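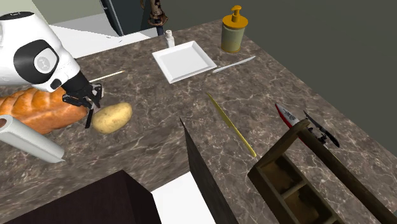
Robot arm over the counter, with a loaf of bread and a potato.

About Dranaden

Dranaden is a music school for people who want to hear better. We teach ear training, sight-singing and part-singing to anyone from fourth grade on up, and the oldest person in the building on any given evening is usually somebody's great-aunt having a wonderful time with minor sixths. We don't teach an instrument, although most of our students play one, and a good number of them were sent to us by their piano or violin teacher with a note that said something like "can play it, can't hear it." We love those notes! We keep them in a drawer.

How we got going

Roman Kaczmarczyk started the school after a long stretch as an accompanist, playing for other people's lessons, auditions and recitals. From the piano bench you notice things. He kept meeting players with quick fingers and beautiful tone who would stop dead if you took the sheet music away, and who could not sing back the phrase they had just played. He began offering a free hour after rehearsals where people put down their instruments and just sang intervals, badly at first, in a stairwell with a very flattering echo. The hour got crowded. Someone asked if there would be a second level. There wasn't, so Roman wrote one over a weekend, and parts of that handout are still in use, coffee ring and all.

The stairwell had to be given up when the building changed hands, and we spent a season in borrowed spaces: a church basement, a dance studio with mirrors on every wall (singing at yourself from four directions takes some getting used to), and the back half of a piano showroom. Then we found the Mäkelä Building, an old piano workshop with tall windows and a floor that creaks on a note we all agree is a slightly flat B. New students get asked to name it in their first week. If you are reading this before your first week, well, now you know.

What we teach

Everything begins with singing. You don't need a nice voice and you don't need to have sung before. A voice is the one instrument you can't press a key on and get the right note for free, so it tells you and us exactly what you heard. In a first class you will sing short patterns after the teacher, then patterns with a hole in the middle that you fill in silently, then very simple two-part songs. Reading comes in slowly. We use movable do, with hand signs for the younger groups and for any adults who like them, and plenty do.

After that the paths split a little. The dictation classes are for people who want to write down what they hear: melodies, bass lines, chord progressions, rhythms clapped by a teacher who is enjoying it too much. The part-singing groups are for people who want to hold a line while three other things are going on. And there is the harmony-by-ear class on Thursday evenings, mostly guitarists and jazz pianists, where nothing is written down at all and the arguments about what counts as a sus chord go well past closing.

We teach in small groups on purpose. Private lessons are great for an instrument, but ear training alone in a room with a teacher can feel like an eye exam. In a group you hear other people reach for the same note, miss it, fix it, and you learn a lot from the fixing. It's also a lot more fun.

Fultach

Fultach is our listening library, and we are very proud of it. It began as a shoebox of cassettes and is now a collection of 2000 short recordings made by our own teachers and students, each one chosen to train a particular thing. You'll find plain intervals on piano, sure, but also the same intervals on bassoon, on viola, whistled, sung by a ten-year-old with a cold. Ears get lazy when every exercise comes out of the same electronic piano, and it can be a real shock to find that you know a perfect fourth on a keyboard and have no idea what it is on a clarinet.

Students get access to Fultach from their first day and keep it for as long as they are enrolled. You can sort by difficulty or instrument, or by what we call "traps," our name for the pairs people mix up most often. The collection is searched and tidied by hand, and if you find a recording that's mislabeled, please tell the front desk. The finder gets to choose the next warm-up song. This has led to some unusual warm-ups. 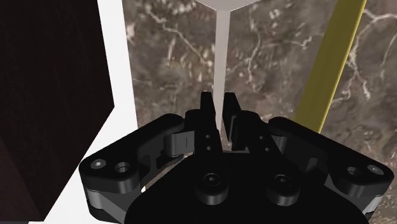 A black gripper from behind, its two fingers nearly touching.

Ukia

Ukia is our songbook: 156 rounds and part-songs arranged from the easiest to the most tangled. We put it together because the books we had were either too childish for adults or jumped from "Row, Row, Row Your Boat" to Renaissance counterpoint with nothing in between. The early pages use three notes. By the middle you are singing in two keys on the same page, and the last handful are mean in the friendliest possible way. Number 88 has a following. Some families have been singing it in the car for years, and one pair of sisters requested it for a wedding, where it apparently came apart in the third entry and was started over to loud applause.

The book is spiral bound so it stays open on a stand. You get one when you enroll. Write in it! We are suspicious of clean copies.

Our teachers

All of our teachers still perform, and we arrange the timetable around that as well as we can. We have choral singers, a church organist, a trombonist, a fiddler who learned entirely by ear and came to us to learn to read, then stayed on to teach the other direction. They sit in on each other's classes every term and steal each other's games without shame. When we hire, we ask each person to teach us something we can't do yet, and we've picked up a lot that way, including a Balkan rhythm in eleven that half the staff still count on their fingers under the table.

Roman teaches the beginning adult class himself and has no plans to hand it over. He says it's the best room in the school, because people arrive certain that they are tone-deaf and he gets to be there when they match a pitch. Real tone deafness is rare. What we meet far more often is a person who was told in grade school to mouth the words.

Open evenings

Each April we hold an open evening, with all the classroom doors propped open so you can wander in and out of whatever sounds good. There's a dictation contest for teachers only, graded by the children's classes, who are merciless. The night ends with everybody in the big front room for a round from Ukia. The room holds 200 and has been full enough that the altos were on the stairs.

Between terms we also run singing days for people who aren't enrolled. Come once and never again if you like, or come every time, as a few people do.

Fees and the practice fund

We charge by the term and you can pay in installments. There is a practice fund for students who need help with fees. It's paid for by songbook sales and the open evening collection, and it works simply: you fill in one page, the office reads it, and your teacher is not told. We set aside $1000 from it every term for school-age students, and whatever isn't used carries over. If you're unsure about applying, apply.

Things people ask us

Do I need to read music before I come? No. A few of our classes assume it and the schedule marks which ones.

I play by ear already, is there any point? Oh yes. You'll probably be the envy of the room, and you'll find out what the things you already do are called.

My child hums all the time. Is that a sign of something? It's a sign of humming. Bring them along, they'll fit right in.

Can I sit in on a class before I decide? Please do — any class except harmony by ear, which fills up, and where you'd need to ask the office first. Sitting in does mean singing, but you can do it quietly from the back row.

Do you prepare students for exams and auditions? Yes, for the listening and sight-singing sections. Tell us early which syllabus you're working from and we'll put you with others on the same one. We don't push exams on anyone, and most of our adults never take one.

Finding us

The Mäkelä Building is the brick one with the tall windows, and the entrance is on the side, up three steps. There's a ramp at the back door, and if you ring the bell there someone will come and let you in. Bikes can go in the hallway. The office is open on weekday afternoons, and the phone is answered by whichever teacher is closest, so don't be surprised if there's singing behind them.

Page last updated 6/20/22. The fall schedule goes up on the door first and on this site a day or so later.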